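Search this site
Enter keyword

The Wedding at Brandcombe

Selina Bachmann had ordered 114 white roses, and by nine in the morning she had 300. The driver from Orovine would not take the rest back.

"Paid for," he said, and left them on the gravel.

She carried the boxes into the barn. Sumaiya was already up the ladder, hanging ribbon from the beam.

"Who paid for them?" Sumaiya asked.

"It doesn't say."

The bride's mother had wanted lemons on every table, with no flowers at all. The bride had wanted roses. They had settled on a few of each in February, and Selina had it in writing.

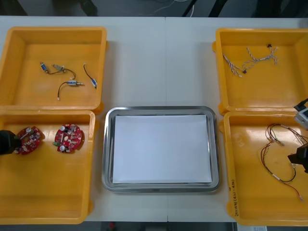
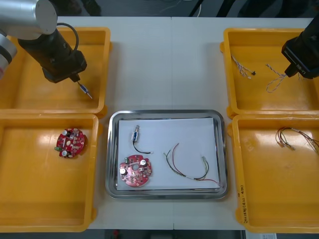
At ten the groom's uncle came in. Lukian Kushnir was a tall man in a gray suit that had fit him once. He looked at the boxes for a while.

"They came," he said.

"You sent these?"

"My sister had no flowers when she married. She talked about it until she died." He touched one of the ribbons – the blue one – and let it go. "It is her boy today."

Selina thought about the mother and the lemons. She thought about the 5 hours left.

"I'll need more buckets," she said.

He took off his jacket and asked where the tap was. Sumaiya came down the ladder and showed him. When the mother arrived at noon, the lemons were in a bowl by the door, and Lukian was still cutting stems.

Contact | © Amaral Stories | Back to top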